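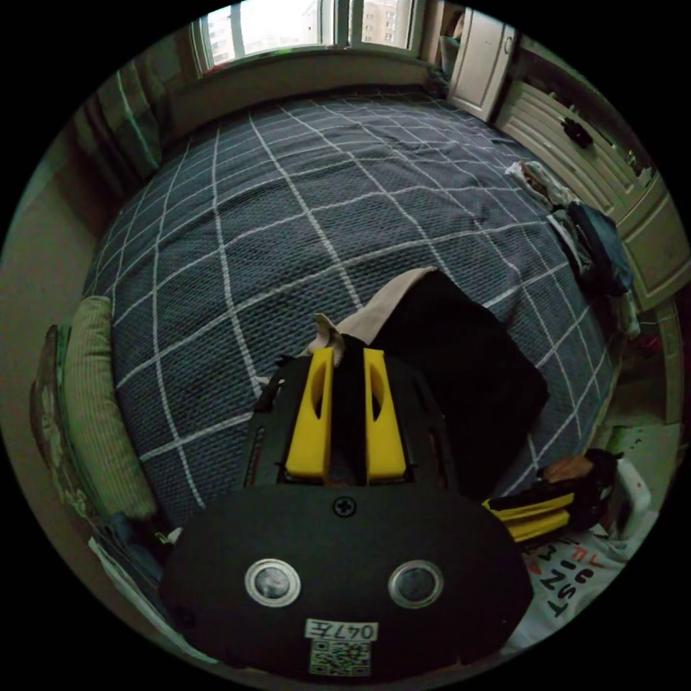
Folding on the bed is the only way I get laundry done in the apartment at Bresen, and after a winter of it I have some answers to the questions in last week's digest. My bed is large and takes up most of the room, so it is also my table. I use the dark blue-gray blanket with the thin white grid, and the grid is the reason I stopped buying folding boards. You lay the garment down, line up one side seam with a white line, and fold to the next line over. It works well for shirts and towels. It works less well for dark things with a lining, like the black one lying in a heap there with the beige showing along one side. Black cloth on a dark blanket is hard to see in the late afternoon, and a lined piece wants to slide against itself while you are trying to square it up.

The original question, for those who get single messages and not the digest:

> I moved into a one-bedroom in Prulville in June and have no
> table big enough to fold on. The washer is two floors down and
> everything comes up in one bag. I have been folding on the bed,
> but the piles fall over and I end up sleeping next to them.
> Three things I would like to know:
> Do you fold on the bare bedspread or put something down first?
> How do you handle jackets and skirts with a lining? Mine come
> out lumpy no matter what I do.
> Does anyone still use the Pilturar folding board, and is it
> worth the 50 dollars?

On the first one, I fold right on the blanket. I used to put a sheet down and it bunched up every time I pulled something across it. The blanket has enough texture that cotton stays where you put it. If yours is satin or something else slick, a bath towel under the work will hold better than a sheet. Shake the blanket out before you start if you have pets, because dark clothes pick up everything.

I do pull the bedding smooth first. A few soft wrinkles don't matter for towels. They do matter for anything with a collar, because the wrinkle under the shirt pushes up and you fold it in.

On the piles falling over, I think the trouble is where they are put. A mattress dips wherever you lean on it, so a pile next to you will always tip toward you. I work from the foot of the bed and send the finished piles to the far end, under the window. Pants and towels go first, since they make a flat base. Socks and underwear never get a pile. They go straight from the bag into a shoebox.

Linings took me longer. What I do now:

Turn the garment inside out and hold it up by the shoulders, or by the waistband for a skirt. Give it two good shakes. You want the lining to drop on its own before you lay it down.

Lay it down still inside out and smooth the lining from the middle toward the hems. If there is a lump, it is nearly always the lining caught up in a sleeve. Reach in and pull it down by the cuff.

Turn it right side out while it is flat, one side at a time. Don't pick it up again. Fold it in half lengthwise, then in thirds from the bottom.

If the lining is longer than the shell, let the extra show at the hem and leave it alone. Tucking it in makes the lump you were complaining about.

Do the lined things while you still have daylight, and do the black ones first. I left mine for last for years and would find them in the drawer with one sleeve folded backward.
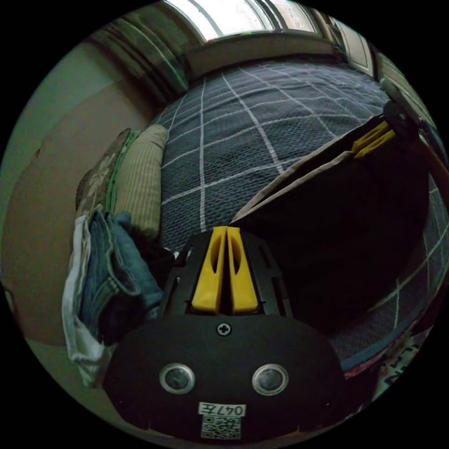 The bed at Bresen, with the grid bedspread and the pillows at the left side.

A word about pillows, which came up in the other thread. I leave mine on the bed. If you move them to a chair you lose the chair, and then there is no place for the hangers. Keep them to one side and you still have most of the mattress.

The same goes for the curtain. Gather it all the way over to one side of the window before you start. It sounds fussy, but I had one that hung loose near the bed and it knocked over a pile whenever the window was open.

As for the Pilturar board, I had one and gave it away. It is fine for T-shirts all the same size, and I can see it being useful in a house with kids. It was too narrow for my sweaters and it did nothing for lined clothes. I would not pay 50 for it. The Ojeda one is the same idea with a stiffer hinge, and I only tried it once at a friend's place, so I can't say how it holds up. If you want a guide and don't have a checked blanket, cut a piece of cardboard to the width of your drawer and fold around that. Mine came off a moving box and has lasted two years.

One thing I have not solved is fitted sheets. I have read the instructions that get passed around here and followed them, corner into corner, and I still get a ball. At the moment I put the sheet back on the bed the same day it is washed and skip folding it. If somebody has a method that works on a deep mattress with only one person doing it, please post it to the list and not just to me, as I know at least one other subscriber was asking on Monday.

Also, the archive page still cuts off messages longer than 80 lines, so if the end of this is missing there, write to me off list and I'll send the whole thing.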